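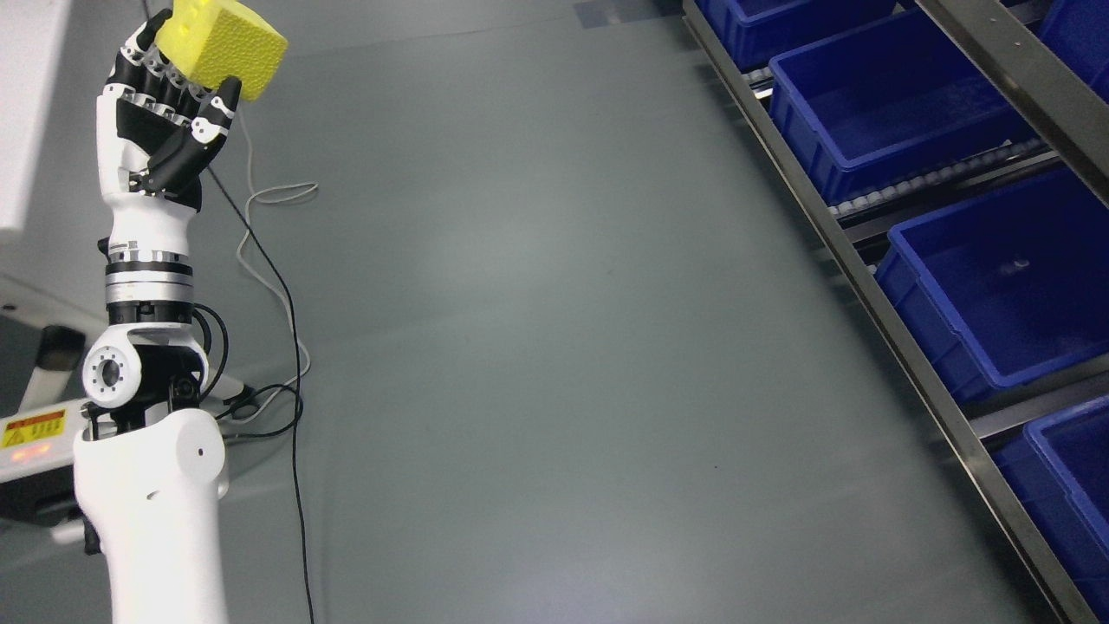 Yellow foam block, held up by one of its lower edges. Steel shelving on the right.

Print this page | E-mail this page

Best way to cut and clean chunky yellow foam blocks?

I've fallen completely in love with foam blocks for sorting out my workroom! They're the yellow spongy kind, more or less cube shaped, with a rough open texture. I wedge them between things on my steel shelves so nothing knocks together, and I've started stamping paint with the offcuts too (so much fun, try it). I got a box of 51 from Trumwood and I want to do this right. Two things I can't figure out. How do you get a straight cut without the edge going ragged? And how do you wash the dust out? Mine pick up every crumb off the floor mat, and the mat is where I do all my cutting.
— kettle_and_twine, October 9, 2023

Settimio Mazza
Oh, you're going to enjoy this! I've been cutting foam for years and the big change for me was an electric carving knife. Mark your line all the way around with a felt pen, set the block on a scrap board, and let the blade do the work. If you push down, the foam squashes and you get a curved face when it springs back. No electric knife? Use a long bread knife, the longest you own, and slow strokes in one direction.

For washing, lukewarm water with a drop of dish soap, squeeze it through a few times, then rinse until the water runs clear. Don't wring it! Twisting tears the open kind. Stand the blocks on edge on your wire or steel shelf with a gap between them and leave them for 2 days. They hold a surprising amount of water in the middle — I put mine away too early in June and the whole box smelled like a pond.

Try a vacuum with the brush head first, though. For plain dust that's often all you need.

prerkier_jo
bread knife works fine. freeze it damp for a bit first if its really soft, cuts way cleaner

Dot from Kettani
Seconding the vacuum! Also pick up any loose cords and tape from your mat before you start cutting. I sliced straight through a lamp cord once and felt very silly. And save the crumbs, they make great stuffing for pincushions.

E-mail this page to a friend | Print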